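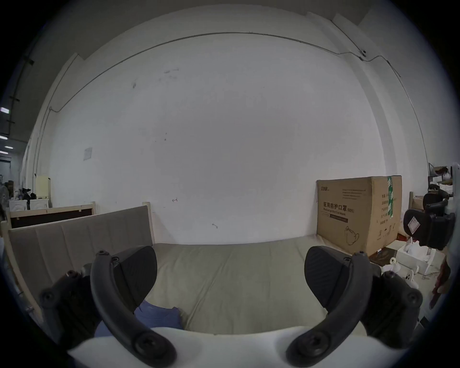
Bay two, with the blue one still waiting to be dealt with.

So a few of you asked what happened with the bed-making thing at work, and I keep promising to write it up and then falling asleep on the couch instead. I have the afternoon off and a big pot of coffee, so let's go.

Quick recap if you're new. I do linens at Pronden, where we furnish and look after staff housing for companies that move people around a lot. Beds are most of my life. Beds, and then the stuff that goes on beds, and then arguing with the dryer. At our busiest we turn over 800 beds in a month, and until this year every single one of those was made by a person with two hands and a sore back. I've been at it for 11 years and I can do hospital corners while holding a conversation about something else entirely.

Then in the spring the company signed up with Zillent to get part of the work automated. The first meeting was grim! We all sat there with our arms crossed while someone went through slides about "task transfer," and you could feel the whole room doing math about rent. I went home and was rotten company all evening.

What it has meant day to day is a lot stranger than I expected. For part of each shift I don't make beds with my hands, I make them with the grippers, one on each side. You hold the thing, you close the jaws on the cloth, you pull. That's how the system learns what pulling a sheet is supposed to look like. My first week I was terrible. I'd get a good bite on a corner and then lose it, or I'd grab the sheet and the mattress cover together and drag the whole lot toward me like a tablecloth trick gone wrong. Two jaws in place of ten fingers! You don't know how much your pinky does until it's not invited.

My record for a fitted sheet with bare hands is 90 seconds (yes, I timed it, yes, I was showing off). With the grippers, my first decent one took 9 minutes, and I was sweating like I'd moved a piano.

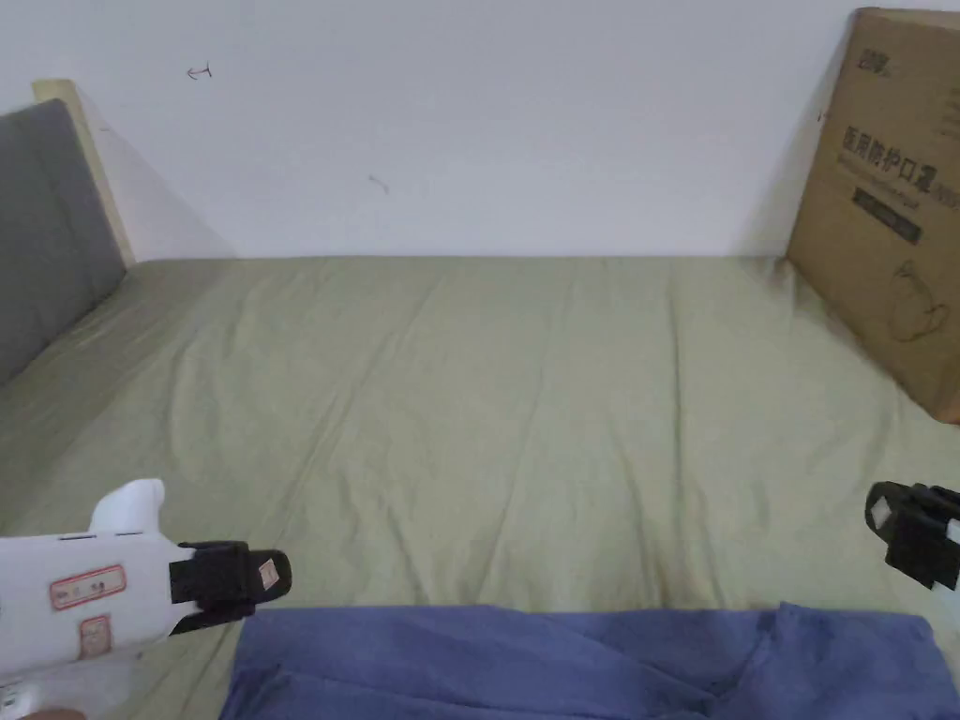

The part I find hardest is the far side, up against the wall. With hands you just lean over, shove your fingers down the gap and feel for the edge. You can't feel anything with a gripper, so you have to look, and if you're short like me you end up half lying on the mattress to do it. I brought this up in our feedback session and it got written down, and then a week later we talked about it again and it got written down again. We'll see.

The other thing is wrinkles. How smooth is smooth? I never had to answer that before. I'd run my palm over a sheet and my palm would say fine or not fine. Now there has to be a rule, so a bunch of us stood over a bed one morning and argued about creases for most of an hour – which ones count, which ones a guest would notice, whether a fold at the back matters if a blanket's going over it anyway. I loved that hour, to be truthful. I've never once in this job been asked what I know. It was always how many and how fast.

But I don't want to sound like the brochure. There are things about this I don't like. The pay for the gripper hours is the same as for regular hours, and I think it should be more, given that we're teaching the thing our trade. A few of the night crew have already been moved over to the Nowicki building to do intake and stock, and they weren't all thrilled about it. One of them was a really lovely bed maker, fast and neat, and now she checks boxes in. She says her back is better. She also says she's bored out of her mind. Both of those are true and I don't know what to do with that.

And we lost the chatter, a bit. Two people on a bed talk across it, that's just how it goes, you get the whole weekend over one duvet. With the grippers you're concentrating so hard you go quiet. I miss it more than I figured I would.

Management says there are no layoffs planned through the end of the contract, and I've asked for that in writing, and so have several others. Still waiting. If you work somewhere that's going through the same thing, ask for it in writing early, before everybody gets busy and cheerful.

Next up is pillowcases, which I'm dreading. A pillow fights back. Then in August we're supposed to start on the Pedik bunks, and anyone who has ever made a top bunk knows what kind of language that's going to involve – I've requested a step stool and I intend to get one.

Okay, coffee's gone and the dog is staring at me. If you've done any of this at your own job, laundry or kitchens or wherever, leave a comment, especially about the pay part. I'd like to have some numbers with me when I go in to ask.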